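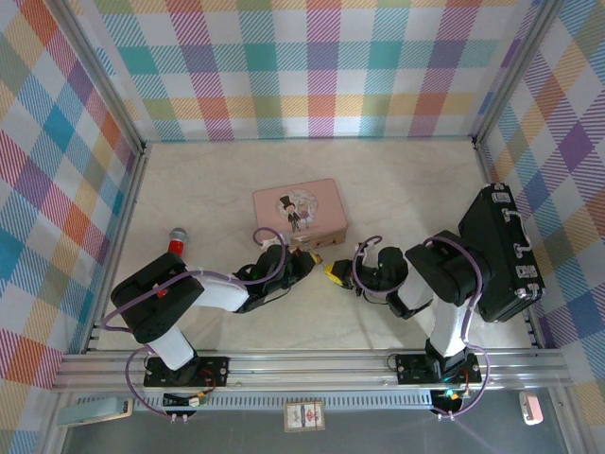
Robotics | Standards and Practice
2 min read

Sonau publishes working rules for two-arm benches

The robotics laboratory Sonau has published a short set of rules for people who work with pairs of small robot arms on one bench. The text is 15 pages long and is free to download since November.

The rules were written by Yuxi Qian and Yichen Zheng, together with the workshop at Selar. They are meant for teaching labs and small companies, where the person who starts the arms is often not the person who built the bench.

Most of the text is about daily habits. Cables must have enough slack for the full reach of the arm, and the operator should check them by hand before each session. When both arms can reach the same object, one of them must be named as first to move. The gap between two open grippers may not become smaller than 100 millimeters during a test at full speed. Below this distance, only slow mode is allowed.

The authors also ask labs to keep a written log of every stop, also the small ones. For the draft they read 2134 log entries from their own benches. "Many stops were written down only as 'error', and from this we could not learn very much," said Zheng.

Givska, a training center in Lü, will use the rules in its beginner course. Comments on the first version can be sent to Sonau by e-mail. A second version is planned, with a chapter on shared tools.

Contact | © Sonau News | Back to top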